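Firneck bakery to open second kitchen in former Skitent works

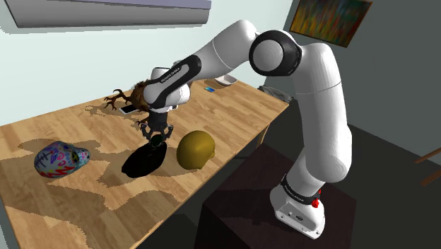
Firneck, the bakery and café company, has confirmed that it will open a second production kitchen in the former Skitent works in January. The new site will supply bread, savoury pastries and chilled lunches to the company's own cafés and to independent restaurants that at present cannot place regular orders.

The company has taken the ground floor of the building on a long lease. Planning permission for the change of use was granted earlier in the year, subject to conditions on delivery hours and on the position of the extraction flues. Deliveries will not be permitted before 6am, and vehicles will enter and leave by the eastern gate only.

Firneck expects the kitchen to employ 60 people once all shifts are running. Recruitment for bakers, kitchen porters and drivers will open in the autumn, and applications from people with no previous experience of commercial kitchens will be considered for all porter posts and for half of the trainee baker posts. Trainees will attend college one day a week and will be paid for that day.

Khadija Mansour, managing director of Firneck, said: "Our present kitchen was fitted out when we had two cafés. We now have nine, and we have been turning away restaurants that wanted our bread. The additional ovens will allow us to say yes to them, and will give our night bakers a building with proper changing rooms and a canteen."

The main bakery hall will contain four deck ovens and a separate proving room. A smaller kitchen at the rear will be kept for dishes prepared without nuts or sesame, with its own entrance, store and washing-up area. The company has stated that staff working in this kitchen will not move between the two areas during a shift.

Bread from the new site will be sold under the Rallell name, which the company has used for its sourdough and rye loaves for some years. The range will be extended to include a seeded tin loaf and a soft roll intended for restaurants and school kitchens. Rye loaves will continue to be baked at the original premises, where the starter is kept.

Chilled lunches will be prepared under the direction of Žofie Ďurica, who joined Firneck as head of kitchens from the Ametepe restaurant. The opening menu will include lentil and barley soup, a potato and dill salad, baked aubergine with yoghurt, and a braised beef dish served with dumplings. Menus will change every six weeks.

"Restaurant food does not always survive being cooled, carried across town and heated again," Ms Ďurica said. "We have chosen dishes that are as good on the second day as on the first. The dumplings took the longest to get right, and we went through a great many batches before the texture was acceptable."

The site will also have a public counter facing the street, open from 7am until 2pm, where loaves and lunches may be bought to take away. There will be no seating indoors. An application for 12 outdoor seats was withdrawn following comments from residents in the neighbouring terrace regarding noise in the early morning.

Residents had also raised the matter of parking. Under the terms agreed with the council, staff will use the yard behind the building, and a covered store for bicycles will be provided beside the eastern gate. Firneck has undertaken to meet residents three months after opening to review the arrangements, and has written to 272 households with the contact details of the site manager.

Unsold bread will be collected each afternoon for distribution through local food projects, as already happens at the company's existing kitchen. Groups wishing to be added to the collection list should write to the Firneck office before the end of November, stating the days on which they are able to collect and whether they have refrigerated storage.

Restaurants and cafés wishing to open a trade account may request a price list from the sales office. The minimum weekly order will be £200, with free delivery on orders above £300. Existing trade customers need take no action, and their prices and delivery days will remain unchanged until the spring.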